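**Stusari-brackets**, data card. Last touched July 3, 2019 by Innes Nisbet, who would like it known that the file naming was settled before he arrived.

## What this is

Teleoperated demonstrations of a two-arm setup putting L-shaped metal brackets into an open cardboard box. We recorded them to test one narrow idea: if you relabel each grasp *after* the episode, using where the bracket ended up, does the policy stop dropping things on the rim? Annapurna Arumugam calls this "hindsight grasp labeling." Raimonds Kuusk calls it "grading your own homework." Both names appear in the code. Sorry.

There are 67 episodes in the release, split by operator into `gorkden/` and `nair/`. Those are the names of the two control profiles and have no deeper meaning, despite what the wiki claims.
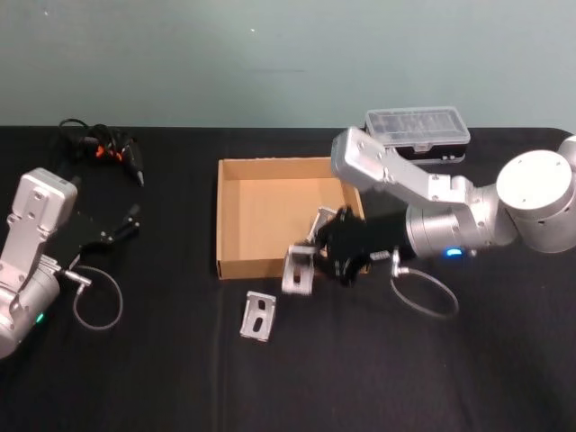
Shiny parts on black cloth are a mean thing to do to a depth sensor, and we did it on purpose. The slot in the bracket face is where most of the bad depth readings live. If your method needs clean point clouds, budget an afternoon for masking, or go pick up wooden blocks like a sensible person.

## What we found

- With relabeling, the policy failed on 9 of the held-out trials. Without it, 32. Same seeds, same brackets, same grumbling.
- Nearly all the gain is in the release step. Reaching was fine before we touched anything.
- Relabeling costs up to 3 minutes per episode on an old desktop.

The held-out trials used the same table, so please don't cite this as generalization. Soon-im Ham will find you.

## Views

Each episode has a head view and a chest view. The chest view is better for the gripper and worse for the near side of the box, so the loader gives you both unless you pass `--one-view`.

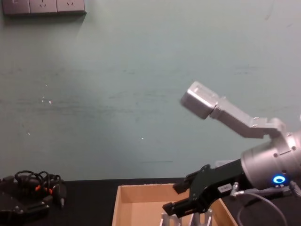 *Chest view: three brackets in the box, gripper fingers above them.*

## Known problems

- Timestamps in `nair/` drift. `fix_clock.py` handles it; run it once. Running it twice un-handles it.
- Motion blur on carried brackets is left in. We tried filtering those frames and the results got worse.
- `labels_final.json` is not the final labels. Use `labels_cornier.json`.

## Questions

Open an issue, or write to Maarja Lukoševičius, who maintains the loader and answers faster than the rest of us. A larger set with mixed part sizes is planned for December.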